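Grerkis-Kistendaten: Begleitblatt zum Datensatz

Stand: 16/07/2023, gepflegt von der Arbeitsgruppe Kommissionierung bei Fleltine 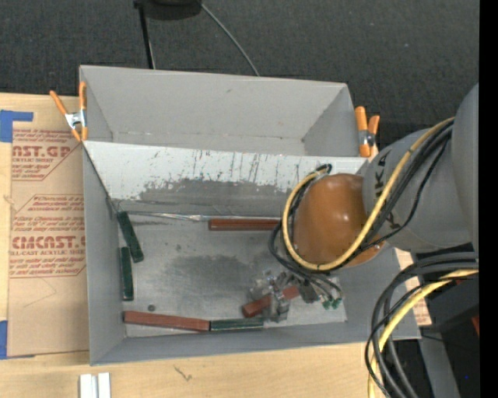 Der Datensatz gehört zum Projekt Grerkis, mit dem Fleltine das Umsetzen von Kleinteilen in der Vormontage am Standort Brorkton automatisiert. Er enthält Aufnahmen einer fest montierten Kamera und dazu die Steuerdaten des Arms. Dieses Blatt richtet sich an die Entwicklung, an die Schichtleitungen und an den Betriebsrat. Die Abschnitte zur Arbeit in der Halle stehen deshalb gleichberechtigt neben den technischen.

Inhalt

2,000 Greifversuche, aufgeteilt in 100 Sitzungen
Pro Versuch eine Bildfolge, die Gelenkwinkel und der Greiferzustand
Ein Protokollfeld für das Ergebnis: gegriffen, verfehlt, fallen gelassen, abgebrochen
Ein Freitextfeld für die Person am Platz, nicht immer ausgefüllt

Gegriffen werden längliche Blöcke in Dunkelgrün und Rotbraun. Sie liegen ungeordnet in einer grauen Kiste, mal schräg an der Wand, mal flach am Fuß der geneigten Fläche. Die Blöcke stehen stellvertretend für die Distanzstücke aus der Vormontage. Originalteile sind nicht enthalten.

Aufbau

Die Kiste steht auf einem Holztisch und hat zwei Bereiche. Benutzt wird nur der vordere. An den Seitenwänden sitzen Federklemmen mit orangen Griffen; sie bleiben während einer Sitzung an ihrem Platz. Wer sie versetzt, beginnt bitte eine neue Sitzung und trägt das im Freitext ein. Die geneigte Fläche hat Kratzer und abgeriebene Stellen. Das stört die Erkennung gelegentlich, vor allem bei den grünen Blöcken. Wir haben die Fläche trotzdem nicht getauscht, denn in der Halle sehen die Kisten nach einem Jahr genauso aus.

Ordnerstruktur

/sitzungen — Rohdaten, ein Unterordner je Sitzung
/protokoll — Ergebnisse als CSV, Trennzeichen Semikolon
/freitext — Anmerkungen, ohne Namen und ohne Personalnummer
/pruefung — 14 Sitzungen, die nicht zum Trainieren verwendet werden

Die Zeitstempel in /protokoll sind Ortszeit. In den Sitzungen vor April fehlt die Zeitzone im Dateikopf, das Skript zum Einlesen ergänzt sie.

Was sich am Arbeitsplatz ändert

Bisher wurden die Distanzstücke von Hand aus der Kiste genommen und in die Vorrichtung gelegt. Diese Arbeit gilt als eintönig, war aber für viele auch die ruhige Station zwischen zwei schweren. Im neuen Ablauf fällt sie in der Frühschicht weg, in der Spätschicht bleibt sie vorerst bestehen.

Neu hinzu kommt die Betreuung der Zelle: Kisten nachstellen, verklemmte Teile lösen, Fehlgriffe bestätigen. 16 Beschäftigte sind dafür eingewiesen. Die Einweisung dauert eine halbe Schicht und zählt als Arbeitszeit. Nach Rückmeldung aus der Halle war das zu knapp, besonders beim Wiederanlauf nach einem Stopp. Ein zweiter Termin ist zugesagt, steht aber noch nicht im Plan.

Die Eingruppierung der Betreuungsstation ist offen. Bis zur Klärung gilt für alle Eingewiesenen die bisherige Lohngruppe weiter. Die Rotation wird so geplant, dass keine Person zwei Schichten hintereinander an der Zelle steht — das war eine Forderung aus der ersten Versammlung und ist inzwischen Teil der Vereinbarung.

Umgang mit den Daten

Ausgewertet wird der Arm, keine Person. Die Kamera ist auf die Kiste gerichtet. Gerät doch eine Hand ins Bild, wird die Stelle vor der Ablage unkenntlich gemacht. Stillstände werden je Zelle gezählt und dürfen nicht auf einzelne Beschäftigte umgelegt werden. Eine Weitergabe an Kuusisto, den Lieferanten der Steuerung, ist nur ohne den Ordner /freitext erlaubt.

Bekannte Schwächen

Liegen zwei Blöcke Ende an Ende, liest die Erkennung sie manchmal als ein einziges langes Teil. Der Griff geht dann auf die Stoßstelle und rutscht ab.
Blöcke unter dem Greifer oder hinter den Kabeln sind teilweise verdeckt. Die Beschriftung ergänzt ihre Lage von Hand, mit entsprechender Streuung.
Es gibt nur eine Kistengröße und keine Versuche mit vollgefüllter Kiste.
Abbrüche durch die Person am Platz und Abbrüche durch die Steuerung stehen im selben Feld. Eine Trennung ist für die nächste Fassung vorgesehen.

Rückmeldungen

Fehler in den Daten bitte über das Ticketsystem melden, Kategorie Grerkis. Anmerkungen zum Ablauf können auch auf Papier in den Kasten am Meisterbüro. Sie werden in der gleichen Liste geführt und in der Schichtübergabe beantwortet.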